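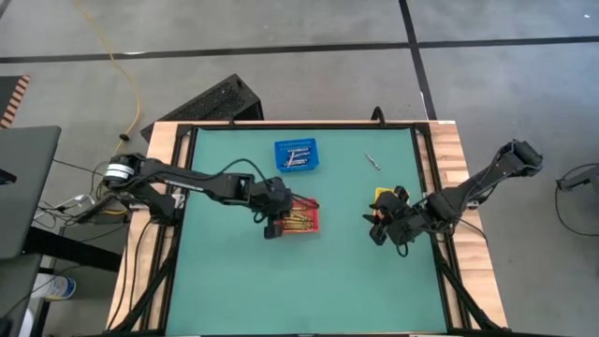 Countermarks only spoil a coin, one reader wrote to us after the last issue, and she would never pay good money for a piece which somebody hit with a punch. I have heard this opinion many times and I respect it. I would like to answer it a little, because in the Mimley group of Roman provincial bronzes it is the punched pieces I come back to.

Aug 3, 2021

The group came to the Dokau study room last October, on loan from the Upadhyay family. It contains 28 bronzes from cities of the Greek-speaking East, and five of them carry a countermark. The largest is 26 mm across and so worn that the portrait is only a soft hill with a nose. Without the punch I could not say very much about it. With the punch we know at least that some authority looked at this coin, found it too worn or too light or too foreign, and decided that it may still be spent.

A countermark is a small stamp put into the coin after it was struck. Most often it shows a letter, a monogram, a little head or an animal. In the provinces small change was made by the cities, not always in good quantity, and the same bronze could pass from hand to hand for two generations. When there was not enough new coin, it was cheaper to stamp the old. Sometimes the stamp gave a new value. Sometimes it told that a coin from another city was accepted here also. There are stamps for which we have no explanation at all, and I am suspicious when a sale catalogue has one for every piece.

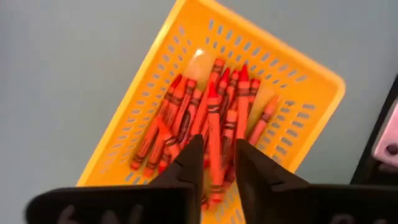
The position of the stamp is also worth to look at. On four of the five marked pieces the punch was placed on the neck or behind the head, so that the face of the emperor was left in peace. On the fifth it goes directly over the cheek. One should be careful with big conclusions from one coin — the man with the hammer may have been tired — but in larger series such habits can separate one workshop from another.

If you want to read a countermark at home, use a low light from one side and turn the coin slowly. Please do not clean it first. The field inside the punch is lower than the rest of the surface and it holds the patina longer, so the details often survive there when everything around them is gone. Look also at the other side. A strong blow leaves a flat place exactly behind the stamp, and if the flat place is missing you may have a modern addition or a cast.

For beginners I still recommend the Levano handlist. It is old, the drawings are small and in my copy page 7 is bound upside down, but the marks are arranged by shape and you do not need to know the city before you start. Members can borrow it from the study room for one month. The coins themselves stay in the cabinet, and the trays can be seen by appointment until the loan ends.

The next part will be about monograms, with a correction to what I wrote in spring on the letter delta.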